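"El agua siempre encuentra el camino que tú no miraste"

Faustine Carré llega con las manos manchadas de cal y pide perdón por no dármelas. Viene de una casa de la calle alta de Sorport, donde lleva desde julio peleándose con una humedad que aparecía detrás de un armario y que tenía su origen dos plantas más arriba. Lo cuenta como otros cuentan una novela policíaca, con pistas falsas y sospechosos (¡la terraza del vecino!), y antes de que yo encienda la grabadora ya me ha dibujado en una servilleta el recorrido entero de la gota.

Se dedica a rehabilitar baños en edificios antiguos. Empezó a los 17 años, de ayudante de un fontanero que no la dejaba tocar nada. "Me pasé el primer invierno sujetando la linterna", dice riéndose, "y fue lo mejor que me pudo pasar, porque desde ahí se ve todo. Ves dónde duda el que sabe". Después vinieron los años con Gaëtan Vasseur, alicatador, con quien fundó el taller Hervieu y con quien sigue discutiendo a diario sobre el ancho de las juntas.

Le pregunto qué tiene un baño para dedicarle media vida, y se le ilumina la cara. "¡Es que es la habitación más difícil de la casa! En cuatro pasos metes agua, vapor, electricidad, desagües, una puerta que tiene que abrir y una persona medio dormida a las 7 de la mañana. Un salón lo perdona todo. Un baño te devuelve cada error, y te lo devuelve pronto".

Los baños pequeños son sus preferidos. En Sorport abundan, metidos en antiguas despensas o robados al pasillo cuando llegó el agua corriente, y Carré les tiene un cariño evidente. Habla de uno con ventana al hueco de la escalera, de otro donde el techo baja tanto que hubo que girar la ducha, de un tercero en el que encontraron, bajo tres capas de suelo, unas baldosas hidráulicas verdes casi intactas. "Gaëtan se sentó en el bordillo y no habló en un buen rato. Yo pensé que se encontraba mal. Estaba contento".

Con los muebles de lavabo es tajante. Le gustan claros, sencillos, con espacio para pasar un trapo por todas partes, y desconfía de cualquier pieza con rincones a los que no llega la mano. Antes de elegir, les pide a los clientes que piensen en la limpieza de un martes cualquiera. "La gente me enseña fotos preciosas de lavabos esculpidos, y yo les pregunto por el borde. ¿Dónde se queda el agua? ¿Dónde se queda el jabón? Si el borde se seca de una pasada, vamos bien".
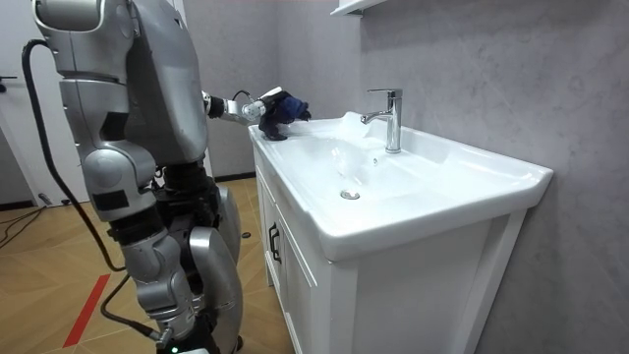
Un paño azul oscuro sobre el borde del lavabo, en un baño pequeño con mueble blanco.

La conversación salta entonces a la ventilación, que es su gran causa. Carré sostiene que la mayoría de los baños que le llaman a arreglar no necesitaban obra, necesitaban aire. Durante la reforma de la pensión Cotgate, un edificio de 11 habitaciones junto al puerto, convenció a la propiedad de abrir los viejos conductos antes de cambiar un solo azulejo. "Estaban tapados con periódicos y yeso. Los limpiamos, pusimos rejillas nuevas y nos fuimos a esperar. Cuando volvimos, la dueña nos recibió en la puerta con una tarta. ¡Una tarta por unas rejillas!"

También guarda sus fracasos, y los explica con el mismo entusiasmo. El peor fue una ducha a ras de suelo en la que calculó mal la pendiente. Hubo que levantarla entera. "Eran 2 milímetros en el sitio equivocado. El agua se iba tan tranquila hacia el pasillo, y el cliente, pobre, iba detrás con la fregona. Desde entonces echo un cubo de agua antes de colocar nada y me quedo mirando".

Vasseur, que se incorpora a mitad del café, corrige la historia: los milímetros, según él, eran más. Se sienta, se come media magdalena que no es suya y me habla de la cal, de por qué en las paredes viejas prefiere un mortero que respire y de lo mucho que le costó que Faustine le diera la razón. Ella protesta. Se quitan la palabra uno al otro un rato largo, y yo dejo de tomar notas porque no hay manera de seguirlos.

Lo siguiente es Jamik, un antiguo lavadero público que van a recuperar con sus pilas originales. Ya han pasado allí varias tardes levantando el plano de los desagües, y Carré saca del bolso un cuaderno hinchado por la humedad para enseñármelo. Hay flechas, pendientes, una lista de la compra y un signo de interrogación enorme junto a la pila del fondo.

"Ahí entra agua y no sabemos por dónde sale", me dice, encantada. "Volvemos mañana con colorante".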